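Cups, finally

Ok quick one, kettle's on and I've got to be out the door in 20 minutes.

So the cup situation. When we moved into the place in Ornport I unpacked 30 boxes and somehow every single one had a mug in it. Wrapped in tea towels, in a gumboot, one in with the doona covers. Duván Palomino (housemate, owner of most of them, unrepentant) reckons you can't have too many. You can. The cupboard door wouldn't shut.

New rule as of June: 4 each, 6 for visitors, the rest go to the op shop. Took us a whole arvo because he wanted to argue every one. The Drurnia souvenir mug stayed. The chipped one stayed too, don't ask.
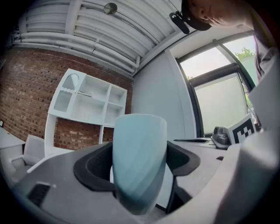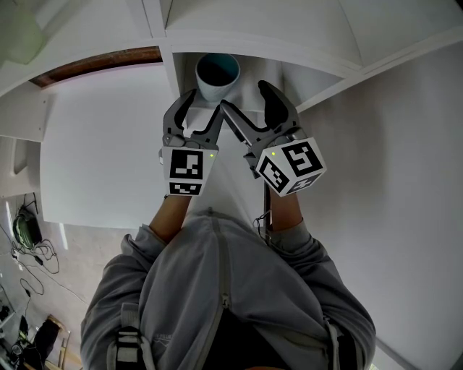

Favourite colour is still that pale blue going into teal, the kind with the twisty facets down the bottom half. Would have a whole set if I hadn't just made a rule about it. Nice in the hand, doesn't slip when your fingers are soapy.

Shelves: everyday stuff at elbow height, visitors up top, nothing stacked more than two high. Tall ones at the back, obvioulsy. Still no home for the teapot. Might go on top of the fridge for now.

Right, kettle. Will do the tupperware drawer next, if I'm feeling brave.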